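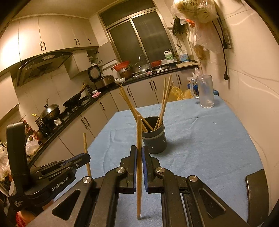
Chopsticks, or as the task list has it, "thin rigid objects, upright".

I have been paid to move chopsticks for most of August, and I'd like it known that I was already good at it.

For those who haven't been following (hello, Mum), I work at Drutus, in the packing hall at Vunham. We put together cutlery packs for takeaways and canteens: a fork, a knife, a napkin, a sachet of salt for people who like their salt in sachets. Chopsticks too, when the order calls for them. I've done it for longer than I meant to. You stand at a belt, you pick things up, you put them in other things, and your mind goes off and has its own day somewhere else. I've planned two holidays and an entire kitchen extension at that belt, none of which I could afford.

In spring we got the talk. You will know the talk if you've had it. There was a slide with an arrow on it. The arrow went up and to the right, and underneath it said "working alongside", and I remember looking at my neighbour on the belt and both of us wondering alongside what. The what was a pair of robot arms from a Finnish outfit called Velomo, and before the arms could work alongside anybody they had to be shown how. By us. With a gripper.

The gripper needs explaining, as I've had to do it at every family gathering since. It's a hand without an arm. You hold it, and it has two fingers at the far end that close when you tell them to, and a camera that records what the fingers are up to. You go through the job as if you were the robot. You do it again. The recordings go off to be chewed over by a computer, and at some later date an arm bolted to a bench is supposed to do what you did. My brother-in-law asked if that made me the robot's teacher or the robot's understudy. He's in insurance, so I let it go.

Anyway, things that have changed.

The first is that I'm bad at my job again. I hadn't been bad at it for years and had forgotten what it was like. A chopstick is nothing to a person. You have thumbs, you have fingertips that can tell you it's slipping before it slips, and you never once think about any of that. Take it all away and give yourself two fingers that don't bend and can't feel, and a chopstick becomes an absolute swine. It rolls. It swivels. You close on it a hair too high and it tips over like a guest at a wedding. Getting one to stay upright between the pads long enough to lift it is a small achievement, and then you have to put it down again somewhere useful, which is a separate small achievement, and then you go back for the next.

My first day on it I managed a number of good takes so low that the supervisor wrote it on the sheet in pencil.

The second is the talking. At the belt you could chat, after a fashion, by shouting. The noise gave you privacy. If I wanted to tell the woman opposite that I thought the shift pattern had been drawn up by someone with no family or friends, I could do so at full volume and be perfectly safe. Data sessions are quiet. You stand at a table and concentrate, and if you start telling a story your hand starts telling it too, and the take is spoilt. So four of us who have known each other for years now spend half the day in a silence you'd normally have to book a retreat for. We save it all up for the break and then everyone talks at once.

The third thing is the money, and I'll be fair about it. We get a bit extra an hour for gripper work. It's called a skills supplement. There was an argument in the canteen over whether that means they think we've gained a skill or whether they're buying one off us, and it went on long enough that people took sides and the chips went cold. I was on the buying side. You get paid once for showing the thing how, and the thing knows how for ever. On the other hand the supplement has gone straight on my car insurance, so I can't claim to be above it.

The person in charge of us on the Velomo end is Anneli Partanen, who comes over from Riihimäki and stays in the hotel by the ring road, poor woman. I was all set to dislike her. I had some remarks ready. Then on her first morning she picked up a gripper herself and did a full session next to us, and she was terrible, worse than me, and she swore in Finnish the whole way through and then had to bin the lot because the sound was on. It's hard to keep your remarks warm after that.

She answers questions, too, which hasn't been the custom at Drutus. I asked her straight out how many packers there'd be in the hall once the arms were up. She said she didn't know, that it wasn't her decision, and that anyone who gave me a number now was guessing or selling. I asked the same thing upstairs and was told that the company was on a journey. I'd sooner have had the swearing.

What I hadn't expected was how particular it would make me. There's a list of tasks, and each task wants seventy good takes before it's signed off, and they don't want seventy the same. They want it from the left, from the right, with the thing leaning, with the thing lying down, with clutter behind. Real life has clutter behind. So you start to notice how you do things, and it turns you slightly peculiar. I caught myself at home the other evening lifting a fork out of the drawer by the exact middle, very slowly, keeping my wrist level. My daughter asked if I was all right. I said I was fine, then put the fork down nicely and waited a beat, as we're supposed to at the end of a take so it's clear we've finished.

Task 121 is the chopsticks. It has become a number people say in a certain voice, the way they might say the name of a motorway junction. "What've they got you on?" "One twenty-one." "Oh, love."

The younger ones are better at it than I am, which I put down to a childhood spent holding game controllers and which they put down to me gripping it like a hedge trimmer. There's a lad who came to us from the warehouse and who was never much of a packer, truth be told. Slow. Dreamy. You'd look up and he'd be contemplating a spoon. On the gripper he's a marvel. Slow is what's wanted! All that dithering over a spoon was ahead of its time. He's had his name mentioned in a meeting, and there's talk of sending him on a course, and I've noticed he has started tucking his shirt in.

Against that, one of the best packers we've ever had asked to go back on the belt after two sessions. She's fast, she has always been fast, she's proud of it, and being told to do everything at the speed of a bomb disposal made her feel daft. She told me she hadn't spent all that time getting quick so a machine could learn to be slow. I haven't got an answer to that. I don't think the slide with the arrow has one either.

They did a demonstration the other week, with the arm itself, in the old goods-in bay. We all stood round with tea. It went for a napkin, had a think, and took hold of it, and there was a tiny stop before it lifted, a sort of gathering of itself. And I know that stop. I do that stop. I'd never have known I did if I hadn't spent so long watching my own recordings being played back with someone's cursor hovering over my mistakes. Whether the arm got it from me or it's simply how arms are, I couldn't tell you, and Anneli only shrugged when I asked. But I went a bit quiet in the canteen afterwards.

Then it dropped the napkin and everyone cheered, so that was all right.

I'm back on chopsticks in the morning. I've been told to try holding the gripper a touch lower and to stop breathing out so hard when I let go, as it comes through on the audio. If anyone has a tip for getting cramp out of the fleshy bit at the base of the thumb, leave it in the comments. I've tried the peas. The peas are now in the bin, and we're having carrots.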